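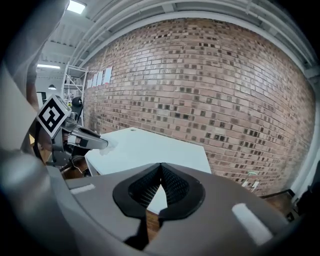 Farzana Jatoi
Technical writer, Wellel table series

Section 3. Wiping and routine care of the white top

Document 3165. Last revised 17 May 2020.

3.1 Scope

This section covers dry wiping, damp wiping and spot cleaning of the Wellel table with the rectangular white top. It also covers the white side panel and the floor below the table. Repair of chipped edges is covered in Section 5. Instructions for the darker Grarnex tops are supplied separately and differ in the choice of cleaner.

3.2 What you need

Soft white cloths, lint-free
Clean water, lukewarm
Mild dish soap, no bleach, no scouring powder
A bowl or small bucket
Dustpan and brush

Use white cloths only. Dye from colored cloths can transfer to the top when the cloth is damp, and the mark may need several passes to remove. Small pieces are easier to control at the edges than a full-size towel. Wash new cloths once without fabric softener before first use.

3.3 Before you start

1. Remove all items from the top. Lift them; do not slide them.
2. Move power supplies and loose cables off the top and away from the edge.
3. Check that the table stands level. If it rocks, adjust the feet as described in Section 2.
4. Brush crumbs and grit into the dustpan. Grit left under a cloth will scratch the finish.

CAUTION: Do not pour or spray liquid directly onto the top. Liquid can enter the small round hole and reach the core of the board.

3.4 Dry wiping

Carry out dry wiping daily where the table is in regular use.

1. Fold or bunch the cloth so that no loose corner drags behind the hand.
2. Start at the far edge and pull the cloth toward you in straight, overlapping strokes.
3. At the near edge, let the cloth pass over the rim before lifting it. Stopping short leaves a line of dust along the edge.
4. Turn the cloth to a clean face and repeat across the grain of the first strokes.
5. Wipe the rim last, including the corners.

Note: Work from both long sides if the far edge is out of reach. Do not lean on the top with a belt buckle, keys or other metal against the edge.

3.5 Damp wiping

1. Add 2 drops of dish soap to the bowl of water. More soap leaves a film.
2. Wet the cloth and wring it until it no longer drips.
3. Wipe one half of the top, then the other.
4. Keep the cloth clear of the hole. Clean the area next to it with a corner of the cloth wrapped over one finger.
5. Go over the whole top with a second cloth dampened with plain water.
6. Dry at once with a third cloth.

CAUTION: Do not leave a damp cloth lying on the top or hanging over the edge. Standing moisture can lift the edge finish.

3.6 Spot cleaning

For pencil, light scuffs and dried food:

1. Lay a damp cloth on the spot for 60 seconds.
2. Rub lightly in small circles, starting outside the mark and moving inward.
3. Rinse and dry as in 3.5.
4. Repeat once if needed. If the mark is still there, let the top dry fully and try Gonirell cleaning paste on a hidden area first.

Hold the board steady with one hand near the lower edge while rubbing with the other. Light pressure is enough. Heavy rubbing produces a shiny patch on a matte surface, and the patch cannot be removed.
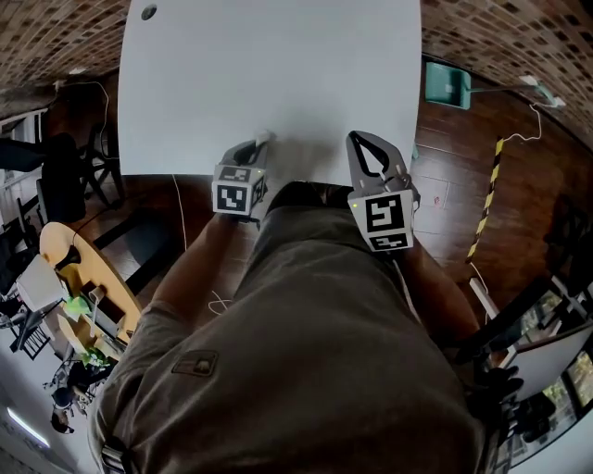 Naheed Swati wrote in after the January issue of this guide: "Step 2 of spot cleaning worked for pencil but left a faint ring with coffee. I got rid of it by wiping the whole top afterward with plain water. Could you say that in the text? Also, is it all right to do the side panel with the same water?"

The first point is now covered by the rinse in 3.6, step 3. For coffee and tea, rinse the full top, corner to corner. For the side panel, change the water first. See 3.7.

3.7 Side panel and floor

1. Wipe the side panel from top to bottom with a fresh damp cloth.
2. Dry the lower edge of the panel first. Drips collect there.
3. Brush the floor under and beside the table into the dustpan. Lift cables clear of the brush.
4. On wood floors, wipe up any water along the joints between the planks immediately.

CAUTION: Cables on the floor are a trip hazard. Coil any spare length and place it out of the walking path before returning items to the table.

3.8 Care record

Enter each damp wipe on Form 3000, with the date and the cleaner used. Record any swelling, lifting or discoloration near the hole and the corners. Send the form to Yasir Jafri when a defect is entered; no form is needed for dry wiping.

Continue with Section 4, Moving and storing the table.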